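The Long Count in Voldale: How a Redistricting Fight Reshaped a Council

When the Voldale City Council convened on a Thursday in August to adopt new ward boundaries, the public gallery was full by 6 p.m. and the clerk had opened a second room for those who could not be seated. The vote, which had been scheduled to take ten minutes, was concluded shortly before midnight. The map that emerged moved 3,000 residents from one ward to another and altered the balance of a council that had been governed by the same majority for 19 years.

The dispute concerned the Guldale neighborhood, a district of row houses and small shops along the eastern rail line. Under the previous map, Guldale was divided between two wards, and its residents had never elected a council member who lived among them. Under the new one, the neighborhood lies entirely within Ward 2.

"The law requires that communities be kept together where it is practical to do so," said Council Member Kamonchanok Kamolrat, who introduced the ordinance. "It had been practical for a long time. The council had declined to do it."

Her opponents dispute that account. Council President Wiroj Inthanon, who voted against the measure, maintains that the earlier boundary followed the rail line for sound administrative reasons and that the split gave Guldale two voices in the chamber. In a written statement, he described the new map as "a political document presented as a technical one."

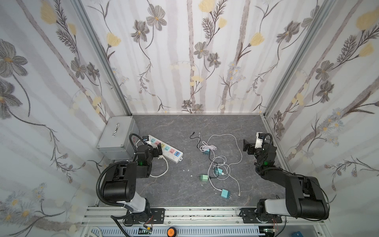
The argument is older than either member's service. City records show that petitions to reunite Guldale were submitted after each of the last two census counts. The first was referred for study and never returned to the floor. The second reached a public hearing but was withdrawn when its sponsor lost a primary election. The third petition, filed last winter with 673 signatures, was the first to be accompanied by a complete draft map.

That draft was largely the work of Thanakorn Mahawong, a retired county surveyor. Working from published census tables, he prepared a plan in which the population of every ward fell within the deviation allowed by the city charter. The city attorney's office reviewed it over six weeks and proposed changes to four block assignments, all of which were accepted.

"I did not set out to help one side," Mr. Mahawong said. "I set out to see whether the numbers could be made to work, and they could."

The consequences for the council were immediate. Ward 5, which lost its share of Guldale, now extends north into Worevholm, a newer area where turnout in municipal elections has been low. Its incumbent, Yaowalak Nakpan, has announced that she will seek another term but acknowledges that she must introduce herself to almost a third of the electorate. She voted for the map nonetheless - a decision that surprised members on both sides and supplied the deciding vote.
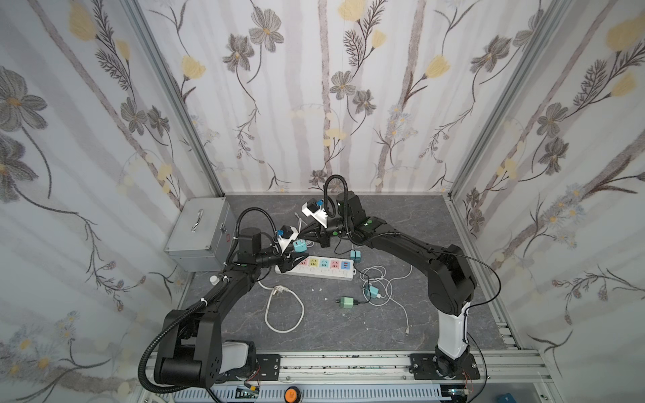 Electrical items between two robot arms, with floral wallpaper panels on three sides.

Ms. Nakpan has offered a limited explanation. At the August meeting, she told the chamber that she had read every comment submitted during the hearing period and had found no argument for the old line that did not rest on habit. She has not given an interview on the subject since.

Legal questions remain. A group of Ward 5 residents has asked the county court to set the ordinance aside, contending that the final version of the map was posted later than the charter's notice rule permits. The city argues that the changes made in the last week were corrections of street names and did not affect any boundary. A hearing is expected before candidate filing opens.

In the meantime, the elections office has begun mailing new precinct cards. Nuanchan Hemmin, the deputy city clerk, said that her staff would proceed on the basis of the adopted map unless instructed otherwise by the court. Three polling places will move, and a fourth, at the Ko Street branch library, will serve voters from both sides of the rail line for the first time.

Candidate filing for all seven ward seats closes at 5 p.m. on the last business day of the filing period. As of this writing, four residents of Guldale have requested the forms.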